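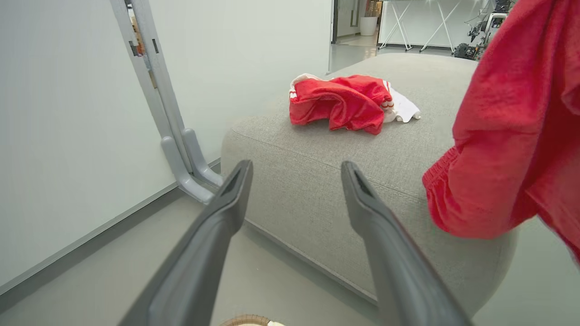
Filla asked, two lines into their reply to our last report, whether the Skallgate kit is worth what they'd be paying for it or whether we're all just fond of it by now. Fair question! I've tried to answer it properly this time, so settle in, because this one runs a bit longer than usual.

Quick recap for whoever's new on your end. The money covers a trial of the Skallgate laundry handling kit (arm bracket, two-finger gripper, wrist camera and the software subscription), with a view to offering it as an add-on for the Estside care flats. We're at the point where I can tell you what I like, what I don't, and what I'd want changed before anybody signs for a bigger order.

The good stuff first. Setup is a lot easier than it was with the older Arellano gripper we looked at before Christmas. Skallgate's bracket went on in an afternoon, the plugs only fit one way around, and the printed guide is written in normal English with decent drawings. I had the arm moving before tea and I'm no electrician. The fingers are better too. They're pointed enough to get into a fold of cloth, and they open wide, so you don't have to line things up perfectly every time.

On to the numbers, and I know you'll want these. We logged 300 tries at picking up a single piece of clothing, and 153 of them came off first go. I'd hoped for better and I won't dress it up. Most of the misses were thin, slippery fabrics, where the fingers close and the cloth just slides out again. Towels and cotton tees were far kinder to us. The other regular problem was grabbing two things at once, which still counts as a miss on our sheet, even though everyone in the room tends to cheer when it happens.

We've been keeping the tasks small and homely: clothes out of a basket, clothes off a low seat, clothes from one spot to another.

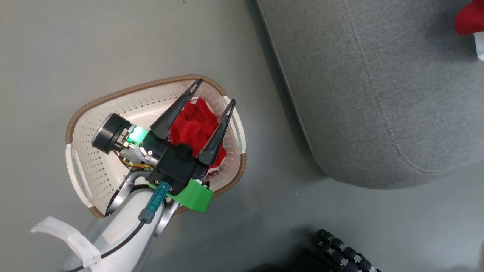

Baskets have been the harder job by a fair margin. The sides get in the way of the wrist, and the software likes to come straight down from above even when a slanted approach would suit it better. Skallgate's support desk sent us a setting that lets you tilt the approach, and it helped, although you have to change it by hand in a text file and restart the whole thing. That's fine for me. It's no good at all for the staff at Estside, who've got plenty on their plates already and shouldn't be editing files to get a sock picked up.

My other grumbles are smaller. The cable along the arm needs more clips than come in the box (I bought a bag of them at the hardware store, receipt attached). The grip strength slider goes from 1 to 10 but I can't feel any difference past 4. And the colour-coded warnings in the app are pretty, but two of the shades are so close that I've given up telling them apart.

Spending is on track. We've used 70 per cent of the equipment line and hardly touched travel, so I'd like your okay to move a little of the travel money over to spare fingertips. The softer, rubbery ones are what I'm after, for the slippery fabrics. Skallgate sells them in pairs and delivery has been quick so far.

So, back to the question from Filla. At the current price I'd say yes to keeping the one kit we've got and no to ordering more of them yet. I'd want the tilt setting moved into the app, and I'd want another full round of tries with the softer tips, using the same clothes and the same sheet so we're comparing like with like. Skallgate says the app update is due in May. I've asked for an early copy and I'm still waiting to hear.

If you'd like to come by and have a go at driving it yourselves, we'll be running a session on Sat 16 February, from mid-morning until the kettle gives out. Let me know how many are coming and I'll sort the parking. The full log and the receipts are in the shared folder, under the same heading as last time.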